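**Apr 5, 2022, notebook, garment handling / marker tracking**

Picking up where I left off with the gripper width estimate. Sneha Garg asked me to write this one out properly so she can follow it when she takes over the Flendis branch, so apologies to my future self for the length (I do go on, I know).

The problem, for anyone reading cold: the width signal we get out of the two finger markers drops out whenever one of them goes missing for a few frames, and until last night the loader in Nautiyal filled those gaps by holding the last good value. That's fine when the fingers are sitting still. It is pretty awful when they're closing on a collar, where you get a flat shelf and then a cliff, and the policy dutifully learns the cliff. I'd been blaming the learning rate for that little snap at the end of the close. Poor learning rate!

What I changed:

- Gaps of up to 3 frames get linear interpolation between the good detections on either side.
- Longer gaps are masked out of the loss entirely. No filling, no guessing.
- If only one marker is seen, we use its offset from the image center line and mirror it. The fingers are geared together, so this ought to be sound, but see the note on calibration further down.
- The mask is written to the episode file as its own channel, so Mosora can plot it under the width trace.

I re-ran the loader over the whole shirt set and then went through the traces by eye, with a big mug of tea and nothing else on my calendar, which was lovely. Most look very clean now. In 13 episodes the mirrored estimate disagreed with the two-marker estimate by more than I'm comfortable with, and every one of those came from before we reseated the left finger in November. So that's the old calibration file being picked up for sessions it doesn't belong to. I had suspected something of the kind for ages and never sat down to check it. The fix is to key the calibration by session and not by gripper, and I've started on that in Flendis but it isn't merged.

Second thing, the image side. The wide lens gives us that heavy black surround, and I'd been feeding the full square to the encoder out of laziness. I tried a circular mask plus a modest center crop. My worry was losing the fingertips at the bottom, so I kept the crop biased low and checked it against frames with the dress form in the middle and both markers facing us.

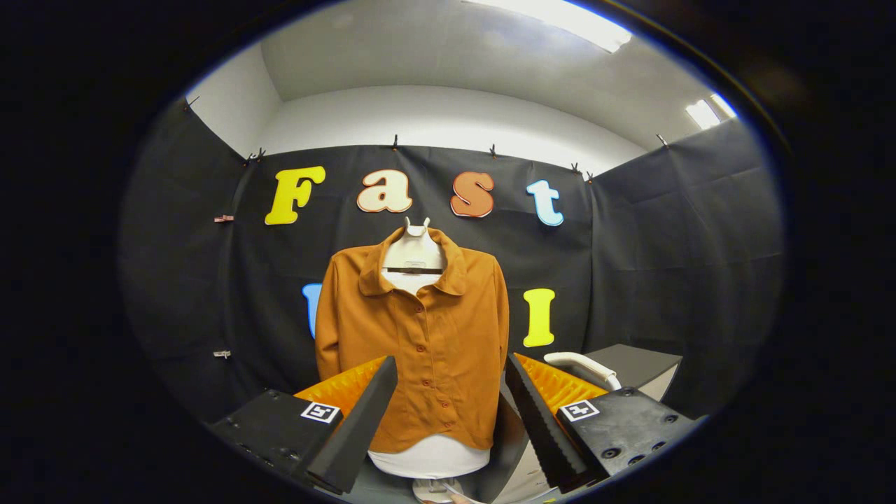 The other worry is the backdrop. Those big colored foam letters are wonderful for the pose tracker, which wants plenty of corners to hang on to and gets very sulky in front of plain black cloth, but I don't want the policy deciding where a collar is by looking at a letter. Our mustard shirt is the one that concerns me most, with the orange finger pads and a salmon-colored letter all living in the same corner of color space. I turned the hue jitter up for the encoder only and left the tracker input completely alone. Sneha, please don't "tidy" those into one shared transform, however tempting it looks! I did that once and lost 2 evenings to it.

Trained a short run in Tosow with the new loader and the new crop together. Yes, I changed two things at once, and yes, I'd scold anybody else for it. Validation loss on the approach segment is lower, and the predicted close is noticeably smoother in the plots. Whether that's the masking or the crop I can't say yet.

To do:

- [ ] Separate runs, old crop with new loader and the other way around
- [ ] Merge per-session calibration, then regenerate the bad episodes
- [ ] Ask Sneha whether Mosora can shade masked spans in gray
- [ ] Look at tracker residuals when the shirt covers most of the lower row of letters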